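Caderno da oficina – fevereiro, entrada 14

Cheguei às quatro da tarde a pensar que ia ser coisa rápida e saí de lá já de noite, portanto fica tudo escrito enquanto me lembro (e para a Lempi não me voltar a perguntar onde é que guardei os valores dos batentes).

Primeiro a mola. A que vinha no kit da Vundance é demasiado dura, já me tinha queixado disso na entrada anterior, e ao fim de um bocado o indicador fica dormente. Troquei pela mais macia, a da caixinha Bognár, e que diferença! Abre sozinha na mesma, só que agora consigo manter a pinça fechada sem estar a lutar com ela. O problema é que com menos força de retorno as garras ficam ligeiramente abertas a mais em repouso, e por isso tive de mexer no batente. Ficou com um curso de 49 mm. Antes estava em sei lá quanto, porque o papel onde apontei foi para o lixo com as rebarbas da impressão. Lição para mim: apontar AQUI.

A peça do batente foi reimpressa duas vezes. A primeira saiu com o furo apertado e eu, armado em esperto, quis alargar à mão com a broca em vez de mudar o desenho – rachou pelo meio, claro. A segunda entrou à primeira. O ficheiro bom é o que tem "batente_largo" no nome, os outros podem ir à vida.
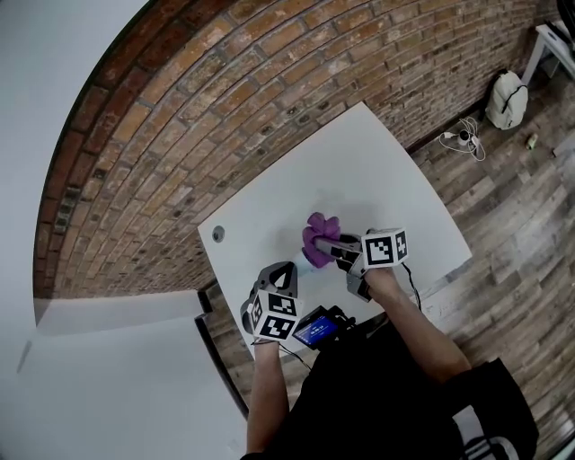 O cabo continua a ser a minha grande dor de cabeça. O Lerklow (é o nome que ficou para o par, não fui eu que escolhi) foi pensado para a mão andar à vontade por cima da mesa, e qualquer coisa pendurada na pinça acaba por puxar ou por arrastar no tampo. Tenho experimentado fitas de velcro no antebraço, uma braçadeira solta no punho, até um elástico de cabelo que estava na gaveta. Na pinça direita o cabo preto é fininho e desce direito à borda da mesa, e mesmo assim, quando enfio as garras de lado no objeto roxo, estou sempre com medo de o prender por baixo do punho. O que quero tentar a seguir é uma guia impressa, com a saída virada para trás, para o cabo seguir ao longo do braço. Desenhei um esboço no verso da folha das compras, está no quadro de cortiça.

Quanto aos cubos brancos dos marcadores: colados de novo, agora com uma base mais larga. A Lempi Hakala diz que eu devia aparafusar e esquecer a cola de vez, e se calhar tem razão, mas com parafuso tenho de refazer a tampa toda e hoje não me apetecia. Se a cola voltar a ceder, dou o braço a torcer e faço a tampa nova.

Gastei mais 115 g de filamento cinzento do rolo Pevell, contando com a peça rachada. Já apontei na folha do armário. O rolo ainda dá para as guias, acho eu, mas para outro par completo nem pensar.

Testes com tecido: as garras agarram bem quando apanho uma dobra, e escorregam quando vou à zona lisa. Nada de novo. Tenho umas tiras de borracha para colar por dentro, mas quero primeiro ver se a mola macia chega com elas postas, que a espessura rouba curso e lá vou eu outra vez ao batente...

Para a próxima:
– imprimir a guia do cabo (4 perímetros, senão parte como a outra)
– tiras de borracha só na direita, para comparar
– pedir à Lempi o paquímetro bom, o meu já não fecha a zero
– apagar os ficheiros velhos do batente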